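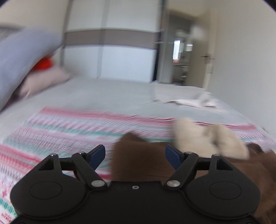 **Davisville, 2018-08-25.** The guest house Skaster will close three of its bedrooms for one week in September, so that the beds can be changed and the old blankets sorted. The other rooms stay open as usual, and breakfast will be served at the same hours.

The house has 24 bedrooms, and 13 of them still have the mattresses bought by the former owner. Manee Rattanakul, the manager, told us that guests have complained for a long time of cold nights on the upper floor. "They ask at the desk for one more blanket, and in winter we have no more to give," she said.

New bedding is ordered from the firm Nuchit, which will bring it in two deliveries. The cost is 645 dollars for the first delivery, and the price of the second is not yet agreed. Getachew Endale, who keeps the linen room, will look through all the old covers before they leave the house. Those in good condition will be washed and given to the night shelter in Bukier Street. The torn ones go to the animal home, where they are always welcome.

Guests who left clothes or soft things in their rooms this summer are asked to write to the reception before the work begins. Several pullovers and one child's dressing gown are waiting there in a cupboard, together with a good number of single socks. Things can be sent by post if the owner pays the stamps.

Bookings for the closed rooms have been moved to the garden side. Anyone who prefers another date can change it without a fee.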